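Skiltitz Cup

The Skiltitz Cup is an annual American football game played between the amateur teams of Gilbert and Tisow, two neighboring towns on opposite banks of the Skiltitz River. It is held in October at Sonetti Field in Gilbert or at the Tisow school ground, with the two sites taking turns. The game takes its name from the river. It counts in the league standings when both teams are in the same division and is played as an exhibition when they are not.

Gilbert has won the cup more often than Tisow, mainly through a long run of wins in the early part of the series. Tisow has held the edge since the league was reorganized.

Background

Both teams grew out of factory sides. Gilbert's players came mostly from the Sonetti pump works, which owned the land where the field now stands and let the team use it without rent. Tisow drew its players from the rail yard and the grain elevators. The two sides met several times before there was any trophy, usually late in the fall when farm work had slowed down and a crowd could be expected.

These early games were loosely organized. The home team supplied the ball and one official, and the visitors supplied the other. Disputes over substitutions were common. One game ended in the third quarter when the Tisow players walked off after a fumble was ruled a dead ball, and both towns listed it as a win for years afterward. It is now left out of the series record.

The trophy was introduced the following season. It was cast at the pump works from scrap brass and has a plain bowl with two handles, mounted on a walnut base. The winning team keeps it until the next game. The original base split while the cup was in Tisow and was replaced with an oak one, which has room for small plates engraved with the score of each game.

Format

The game follows the rules of the regional amateur league, with four quarters and a running clock when one team is far ahead. Each team may dress its full league roster. Players who joined after the start of the season are allowed only if they have already appeared in a league game, a rule added after Gilbert brought in a group of former college linemen for a single afternoon.

A tied game was once simply recorded as a tie, and the holder kept the cup. Overtime was adopted later at Tisow's request. Each team gets the ball at the opponent's 25-yard line, and the teams trade possessions until one leads after an equal number of tries. Field goals are allowed in overtime, though in practice most coaches have gone for the touchdown because neither ground is kind to kickers. The north end of Sonetti Field slopes down toward the river, and the wind there is hard to judge.

Kickoff is at 1:30 p.m. at both grounds. Night games were tried at Sonetti Field after lights were put up, but the fog that comes off the river in October made it difficult to follow the ball, and the afternoon start was brought back. 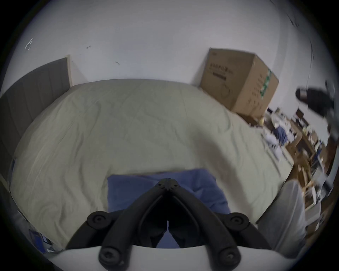
Black two-fingered gripper, with a bed beyond.

Grounds

Sonetti Field has one permanent grandstand, on the west side, with 700 seats. The rest of the crowd stands along a rope on the east side or sits on the grass bank behind the south end zone. The record attendance is 2,259, set at a game that decided the division title. The press box is a converted ticket booth on top of the grandstand and holds the announcer, the clock operator and a reporter if one comes.

The Tisow school ground is smaller and flatter. Its bleachers are portable and are shared with the school's track program, so the number of seats changes from one meeting to the next. The field runs east to west, which is unusual, and the team defending the west goal plays into the low sun in the second half. The captain who wins the toss in Tisow almost always chooses an end instead of the ball for this reason. The sidelines are also narrow, and a fence on the south side is covered with wrestling mats on game day.

Both surfaces are natural grass. Gilbert considered an artificial surface when the drainage at Sonetti Field was rebuilt, but the cost was too high and the old turf was relaid over new pipe.

Style of play

The series has mostly been a running contest. Gilbert used a wing-T offense for decades, with pulling guards and a fullback who carried the ball on most first downs. Tisow played a wide defensive front against it and was often beaten up the middle. Low scores were normal, and several games were settled by a safety or a blocked punt.

Passing became more important after Tisow hired a coach who had worked with a spread offense at a junior college. His teams lined up with four receivers and ran the ball mainly when the defense stopped guarding against it. Gilbert's linebackers were slow to adjust, and Tisow won six games in a row, the longest streak by either side in the period since the league was reorganized. Gilbert answered by moving to a nickel defense on nearly every down and by recruiting faster players, some of them from the basketball and track teams at the county high school.

Special teams have had a large part in the results. The longest scoring play in the series is a kickoff return by Tisow at Sonetti Field, on which the returner caught the ball at the goal line and went up the east rope untouched. Gilbert's punt coverage has generally been the better of the two, and field position has often made up for a weak offense.

Travel and lodging

The towns are close together by the old bridge, but the road floods in wet years, and the detour through the hills takes most of a morning. For that reason the visiting team has at times come over the evening before and stayed the night. In the early years players were put up by local families or slept on folding cots in the school gym, and coaches complained that linemen arrived at kickoff stiff and short of sleep. Later teams used the motel on the Gilbert side of the bridge. A large bed like the one shown, with a light beige-gray sheet and a gray headboard padded in vertical channels, is a long way from the cots of the gym years, which were too short for many of the men who had to use them. The visiting club pays for the rooms, and the home club pays for breakfast.

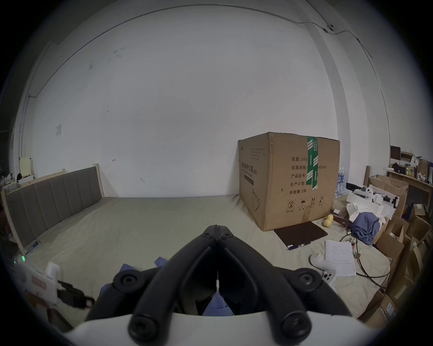
When the road is open, both teams prefer to travel on the day of the game. Tisow uses a school bus and follows it with a pickup carrying the pads and the sideline tent. Gilbert's players drive their own cars, and the team has twice been penalized for delay at the opening kickoff because part of the roster was still looking for a place to park. The league now asks both teams to be on the ground an hour before the start. Players who stay overnight usually share rooms by position group. The sleeping surface matters more to larger players than to others, and a wide bed with a proper headboard, such as the one in the second picture with its light wooden frame, tends to go to the offensive line. Quarterbacks have sometimes been given a room alone.

Records

The highest score by one team is held by Gilbert and dates from the years of the factory sides. The largest comeback belongs to Tisow, which trailed by 19 points at halftime and won on a two-point conversion in the final minute. There have been shutouts by both teams, most of them in bad weather. No game has been canceled, although one was moved from Tisow to Gilbert on short notice when the school ground was under water.

Only games played for the cup are included in the official record. The earlier meetings are listed separately in the league handbook, with scores where they are known.

See also

Sonetti Field
Gilbert, sports in
Tisow school ground
Wing-T offense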